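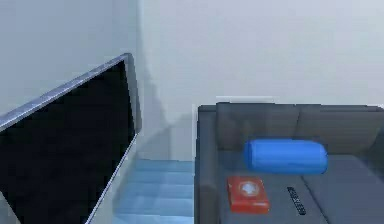 AUTOMATION AT WORK

Fewer steps, more screens: the returns floor at Flurkham

By Homa Mousavi

Staff on the returns floor at Flurkham will see the first of the tidy-and-fetch robots in September. Before then, most of the shift has been spending part of the week at a desk in the side office, working through simulated rooms and telling the planning software what a person would do in them.

Flurkham takes back furniture and fittings from rented show flats. When a tenancy ends, someone has to go in, pick up the loose items, decide what is stock and what is rubbish, and get the flat ready for the removal crew. Until now that has been done by hand by a team of five. The new machines, supplied by Welitar, are meant to do the picking up. Deciding what goes where stays with the team.

The room at the top of this item is one from the current practice set, a living room with a television and a dark grey sofa. For this one the task is to clear the seat. There is a remote control, a small red box and a blue bolster, and the person at the desk has to say in what order they should be lifted and where each should end up. The bolster stays with the sofa. The remote goes with the television, so it has to be tagged to it before it is moved. The red box goes in the query tray until someone has looked at it.

Elis Morris has done more of these than anyone else on the team. "The first few took me ages," he says. "You know perfectly well that a remote goes with the telly, but you've never had to write it down. Then you get one with a remote and no telly and you have to think what the rule is."

The full set is 800 rooms. Each is looked at by two people separately, and where they disagree the room goes to Idris Parri, who has run the floor for years and has the last word. He had 33 of them waiting last time we asked. Most were about small boxes and packets. The team had always opened them and had a look, and the machines will not be opening anything.

What changes on shift

Start time moves from 7 am to 8 am for the early crew, as the machines can be sent into a flat before anyone is on site. Lifting of loose items should drop a good deal. Sofas, televisions and anything else large will still be moved by two people, and the rules on that are the same as before.

There will be one new duty, called room check. One person per shift will sit at the screen, look over the plan the software has made for each flat and either pass it or change it. Room check will rotate, so nobody should have it more than two shifts running. Cledwyn Llewellyn asked at the staff meeting whether it would be paid at the higher rate. It will, and the rate will show on payslips from the first shift worked.

No posts are being cut this year. The company has not given a figure for next year, and the union side has asked for one in writing. We will print the reply when we have it.

Not everyone is keen. Wyn Wogan, who has been on the van side and on the floor, says he would sooner be on his feet. "I don't mind doing the rooms on the computer for an hour. After that my eyes go. I said so and they've put me down for mornings only — that's fair enough."

Training sessions are held in the Sayce room, upstairs, from 2 pm. Bring your pass and your reading glasses if you use them. Anyone on nights who wants a slot should speak to Idris, as the times on the noticeboard only cover days. The Trarkatgate depot will get its own sessions later on and staff there do not need to travel over.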